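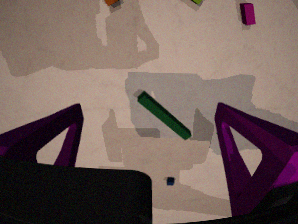
Choosing paint for the shared studio room has eaten up most of my March, and I would love some kind advice from people who have been through it. We have a long bare room at the back of the old Skarnel building, and there are seven of us who can't agree on so much as a door handle. What I keep coming back to is a dark green laid over pale beige, just as that bar sits on its background, with the side going nearly black where it turns away. I think it would be lovely on the window trim. My cousin thinks it will feel like a billiard hall. Please be gentle!

jeanie_matheson

Reply from lachlan_leckie

Hello Jeanie, and welcome. I painted my trim a very similar green and have never been sorry, though I'll admit my wife took a full year to come around to it. Do buy a sample pot first – a big patch by the window and another in the darkest corner, and look at them at 7 in the morning before you decide anything.

Reply from tanvir_b
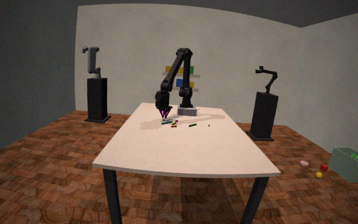 I'm going to disagree with Lachlan, as I usually do, and say settle the furniture before the paint. We spent 117 dollars on samples for our sewing room and then found that the big table changed every one of them. A long top in that pinkish cream will throw a good deal of warmth back up at the walls, and green next to pink can go a bit muddy in the evening. I'd look at a soft gray myself. Sorry to be the grump of the thread.

Reply from jeanie_matheson

You aren't a grump at all, Tanvir, and I hadn't given the table a thought. Would a grayer green get around it? There is one called Iser on the Travero card that I liked very much in the store, but everything looks good in there.

Reply from agnes_r

Iser is pretty, but it went blue on me, and I ended up giving the can to my neighbor for her shed. I'm with Lachlan on the dark green. Muddy in the evening sounds cozy to me, and you'll have lamps on by then anyway. The one thing I would beg you to do is look at your floor in the same light. A reddish floor and a green wall are old friends – my mother had them in her dining room for thirteen years and people always stayed too long after supper.

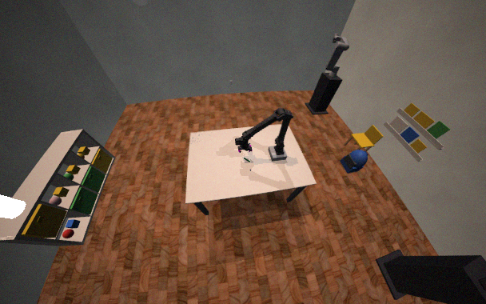

Reply from tanvir_b

Agnes, I'll give you the dining room, but people don't have to match thread in a dining room. Jeanie, what do you all do in there? If anyone is working with color, I'd still keep the walls quiet and save the green for the door.

Reply from jeanie_matheson

Mostly bookbinding, plus Donnie and his model boats. I'm getting a sample pot of the dark green and one gray tomorrow, and I'll put both up by the window.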